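Wainwright 家具展厅开放日：去看了一趟，说几句不太好听的

2024-06-18，郊区，阴天。Wainwright 办开放日，说是"工厂与展厅全程开放"，邮件里"全程"两个字还加了粗。我平时对这种活动没什么热情，去过几家，多半是发一瓶水、看一段宣传片、然后被领到样板间里听报价。这次答应去，一是正好要给家里换张桌子，二是朋友 Libor Machala 早就报了名，车上有空位。

签到处发了胸牌和一本册子，册子印得很厚，翻开全是大图，字很少。我想找板材的环保检测报告，翻到封底也没有。问前台，前台说"展厅里有二维码"。后来我在展厅里扫到一个，跳出来的是公众号关注页面。

上午的安排是参观车间。所谓车间，开放的只有包装线和一段封边工序，开料和喷涂都在隔壁楼，门关着，牌子上写"设备维护"。带队的讲解员姓什么我没听清，语速很快，讲得最多的是产能，讲得最少的是退货。有人问封边用的是什么胶，他说是"进口的"。再问哪里进口，他说"欧洲"。欧洲大着呢。

车间里倒也有值得看的地方。封边那一段机器走得很稳，修边之后工人会用手背沿着边蹭一遍，摸到毛刺就拿下来返修。我站在那里看了好一会儿，这比宣传片有说服力。可惜讲解员一直催着往前走，说后面还有一组人等着。

然后进展厅。主推的系列叫 Jutari，卖点是"原木质感，一张桌子用二十年"。我对这句话很不放心。什么叫质感？实木就是实木，贴木皮就是贴木皮，印上去的木纹也有印上去的价钱，三样东西都能卖，写清楚就行。偏偏标签上只写了"浅木色"，材质那一栏是"环保复合材料"。
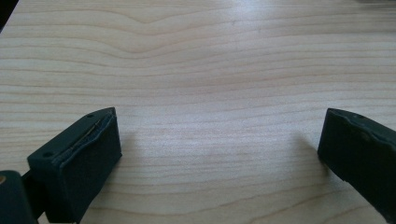 我自己挑桌子有几个土办法。先看侧边，纹路从桌面翻下来能不能接上，接得上的多半是实木，接不上的就要问一句。再看有没有重复，同一个弯、同一个疤，在几张桌子上都出现，那就不必再谈什么"每一张都独一无二"了。最后蹲下去看桌底，厂家舍不得在看不见的地方花钱，桌底最老实。展厅里能让人蹲下去看的桌子不多，好几张都罩着长桌布，上面摆着假花和空相框。我掀了一块桌布，旁边的店员立刻过来问我需要什么帮助。

价格也含糊。标价牌上有一个划掉的数字和一个没划掉的数字，店员说今天订还能再优惠，优惠多少要看"当天的政策"。我说今天就是当天。她笑了笑，去找经理了，经理没有来。

中午管饭，盒饭，土豆烧鸡，味道可以，这个我不挑剔。吃饭的时候同桌几位在讨论保修。宣传页上写着质保 20 年，翻到背面的小字，桌面只保 2 年，二十年保的是"主体结构"。主体结构指什么，小字里没有解释。桌腿算不算？连接件算不算？我拿着这页纸去问，得到的答复是"正常使用都没问题的"。正常使用没问题，那还要质保做什么。

下午有一场"耐用性讲座"，主讲是合作涂料品牌 Cimosico 派来的。PPT 做得漂亮，热杯垫、红酒渍、酱油渍，一项一项放对比照片，左边是"普通涂层"，右边是他们家的。普通涂层是谁家的、涂了几遍、放了多久，都没有说。我举手问测试是谁做的，回答是"我们自己的实验室"。我不是说自己做的就一定不可信，可是只有自己做的，听的人心里总要打个折。

另外一点，照片上的桌面都是崭新的。真正过日子的人想知道的是用了几年以后，抹布每天擦，孩子拿勺子敲，冬天开暖气，夏天返潮，那时候边角会不会翘。这种照片一张也没有。 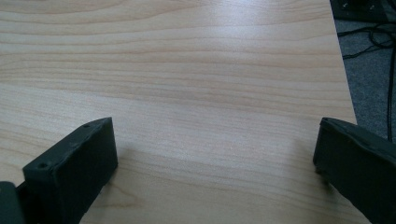

Brenda Naylor 不同意我的看法，她认为我对展厅太苛刻，说这个价位的桌子本来就不该拿实木的标准去要求，板式家具不容易变形，搬家也轻，她家那张用到现在边角还好好的，标签写得含糊是整个行业的毛病，单骂一家不公平。

她说得有一部分道理。我也不反对板式家具，我家书柜就是。我反对的是拿着板材讲原木的故事。一家这么干和十家这么干，对掏钱的人来说都是一样的难受。至于轻不轻，我试着抬了展厅里一张四人桌的一角，确实轻，轻到我开始想别的问题。

讲座后面是抽奖。奖品是 Flitalo 的收纳套装和一张 150 元的代金券，代金券要满额才能用，满多少写在券背面。Libor 抽中了，高兴了一阵，看完背面就把它夹进了册子里。

散场前有个问卷，最后一题问"您最满意的环节"，选项有展厅、讲座、服务、抽奖，没有"其他"。我在空白处写了"封边工位"，工作人员收的时候看了一眼，说这个系统里录不进去。
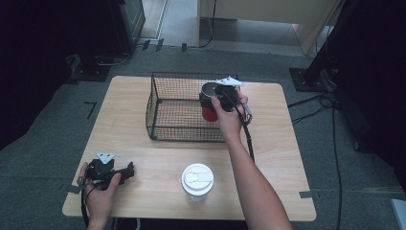 如果你也打算去

交通：地铁到终点站还要换一趟公交，班次很稀，开车方便些。停车场在厂门左手边，进门要登记车牌。

时间：上午那一趟车间值得看，争取排在第一组，后面的组会被催。下午的讲座可以不听，听了也问不出东西。

带什么：卷尺必带，展厅里的尺寸牌有几块和实物对不上，我量的那张长边短了 2 厘米。手机电筒也带上，看桌底用。

问什么：材质要问到具体，面层是什么，基材是什么，封边用什么胶，甲醛等级是哪一级，让对方写在订单上。口头说的"进口""环保""加厚"都不要当真。质保要看小字，问清楚桌面保几年，上门费谁出。

订不订：我没订。店员加了我的微信，回家路上发来一条消息，说优惠可以给我保留到明天。Libor 也收到了同样的一条，连标点都一样。桌子我准备再看两家，旧的那张先用着，垫一块纸板就不晃了。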